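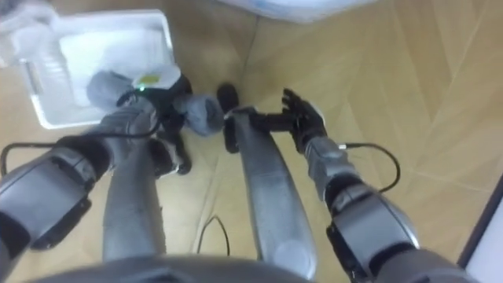

4. Hand set-up and first grip test

Do this section only after the leg and waist checks in section 3. The Valteck kit sheet says the hands are ready to use from the box. We would not take that on trust. Ours needed 13 passes before the left hand would close the same way twice.

Before you start

Work on the floor, with the robot sitting and both legs out in front. A bench looks more professional and gives the thing further to fall. Use soft items for the test: rolled socks, a folded cloth, a bit of felt. Leave mugs for another month.

CAUTION: Keep your own fingers out of the hand while the arm is powered. The soft-grip setting limits the closing speed. It does not make the hand safe.

Steps

1. Switch off at the main switch and follow each wrist cable back to the forearm. It should stand out in an open loop. If it is tight, free more cable before going on.

2. Turn each wrist by hand through its full travel. Stop if the loop catches on the elbow housing.

3. Clear any spare leads from under the legs, then switch on.

4. Open the Hillari panel and choose Hands, then Left. Set grip force to 4. The panel suggests a higher figure, which flattened everything we gave it.

5. Hold out a soft roll by its far end and press Close. Let go once the fingers stop moving.

6. Leave the grip on for 100 seconds. Watch for creep – the fingers easing open a little at a time.

7. Press Open over a shallow tray, keeping the other arm still.

8. Repeat with the right hand. Do not copy the left-hand values across. The panel offers to, and it is wrong.

Note: The panel says "Grip OK" when the motors stop. We have had that message with nothing in the hand at all, so go by what you see.

Note: The Danis finger pads are sold as good for 3,000 grips. We have not got near that and cannot say. Check them for splits each time you run the test.

If the fingers chatter

Lower the force by one and try again. If they still chatter, switch off and reseat the plug at the wrist. Tightening the finger screws is often recommended and did nothing for us.

Go on to section 5 when both hands have passed step 6.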